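Lip filler went uneven after the second visit - wait or dissolve?

Posted by Kozma, 9/6/20

Hello to all. In April I had my first lip filler at a small clinic in Bokidville and I was happy with it. Then I went back for a second visit, because the clinic had an offer for 200 dollars less than the normal price. Now the left side of my upper lip is bigger than the right, and there is a small hard lump which I feel with my tongue. It does not hurt and the color is normal. The nurse told me to wait. My sister tells me to dissolve everything. Which of them is right? I already spent 900 dollars and I do not want to spend more without a reason.

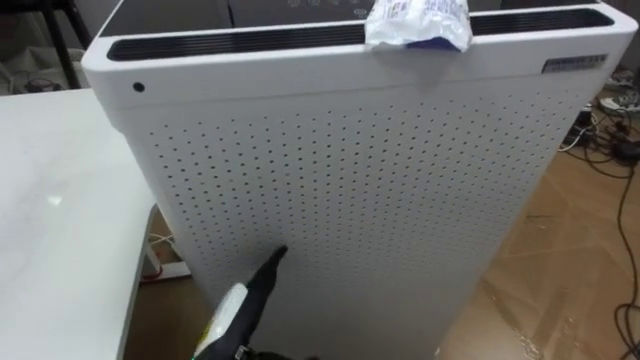 Replies

Levente Barta

I had the same problem on the lower lip. You did not write how many days passed from the second visit, and this is the most important thing. In the first two weeks the swelling is often not equal on both sides, so it is too early to judge the shape. After two weeks I would go back and ask for a check with the same person who injected you. Many clinics do this check without payment, but please ask before you go.

Do not press or massage the lump by yourself if they did not show you how. I did it, and I only got a bruise.
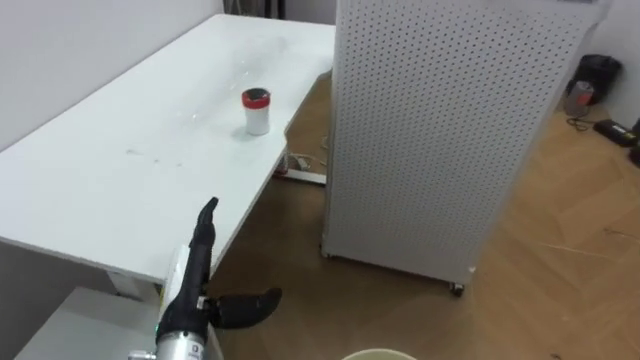
If they offer to dissolve, ask if they can treat only the lump with a small dose. For me it was one short visit and I paid 100 dollars. Ask also which product they used - the dissolving injection works only for hyaluronic acid fillers. And if you get strong pain, or the skin becomes white or gray, call a doctor the same day.

Flilberg

dissolve it and stop going to places with offers. my cousin waited 8 months and the lump was still there

Tovow

I agree with Levente about the two weeks. Take one photo every morning by the same window, then you can show the clinic the difference. Also write down the name of the filler, they must have it in your file.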